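Toy Bin Overflow — quick tips before you give up and buy another bin

Playroom tips, part 3. Typing this between loads so bear with me.

Everybody has THE bin. The one where every ball and block and doll blanket ends up at 5 pm. Ours gets dumped and sorted in June when school lets out and again right before the holidays. In between, the quick version below.

What you need. One table. An old tablecloth or a piece of felt, dark if you have it, small clear pieces show up better. A few small boxes. A trash bag. A bowl of warm water with a squirt of dish soap. Old toothbrush.

Put the cloth down first. Balls roll. On bare wood they roll right off and under the stove and then you're on your knees with a yardstick. Cloth slows them down. Also catches the crumbs, and you can shake the whole thing out the back door when your done.

Don't dump the bin. I know, I used to. Dumping takes two seconds and then you have a floor. Leave everything in, set the bin on the table, and pull from the top. One thing at a time, one decision, into a box.

Boxes with a hole in the lid are the best thing I've found for this. Kids WANT to put things through a hole. They'll sort for twenty minutes if there's a hole. Any square box with a lid works, trace a drinking glass or a saucer, cut it out, tape the edge if it's rough. Different color for each one so the little ones who can't read a label yet still know where things go. I did mine pastel-ish plus one loud pink.
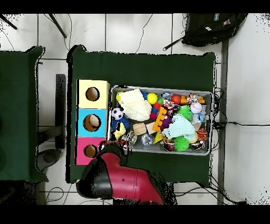 Sort by how it gets CLEANED, not by what kind of toy it is. This was the big change at our house. Used to do balls with balls, blocks with blocks, and then you have to sort all over again when it's time to wash.

So —

Hard plastic. Building bricks, clear balls, stacking toys. Soapy water, toothbrush in the corners, rinse, towel. If it has a seam, squeeze it first. Water comes out? Let it drain overnight, hole down. If what comes out is black, toss it.

Spiky rubber balls. Lint and hair magnets. Roll them hard between your hands under the tap, then toothbrush. Packing tape gets the last of the fuzz but only once they're dry.

Wood. No soaking ever. Damp cloth, dry right away, stand it on end. Rough spot, a little fine sandpaper, I use 200 or whatever is in the drawer close to that.

Plush and knits. Pillowcase, knot it, cold, gentle. Knitted squares and doll blankets lay flat to dry or they come out shaped like a banana. Don't put them back in the bin even a bit damp, the whole bin will smell by the weekend.

Baseballs, rope balls, anything stitched. Wipe only. A baseball that gets soaked is never right again. Pencil eraser works on scuffs, sort of.

Crinkly plastic stuff. Check the edges with your thumb. Cracked = trash, no discussion.

About the bin itself. Wash it too!! Everyone forgets. There is a quarter inch of grit in the bottom corners. I had one from Skinex that split down the side the second winter, and the gray ones from the hardware store in Butthorpe have held up fine. Get one short enough that a kid can reach the bottom without tipping it.

Soft things go back in FIRST, on the bottom. Then blocks, then balls on top. Quieter when it gets dropped and the balls are what they want anyway. If it won't fit below the rim, something has to leave. We drop ours at the Morrison Street swap shelf in Illport, they take clean toys, no batteries.

Little stuff that fits through a toilet paper tube — not in this bin at all if you have a baby in the house. High shelf, jar with a lid.

Next one is bath toys. Save your old mesh onion bags, you'll want 2.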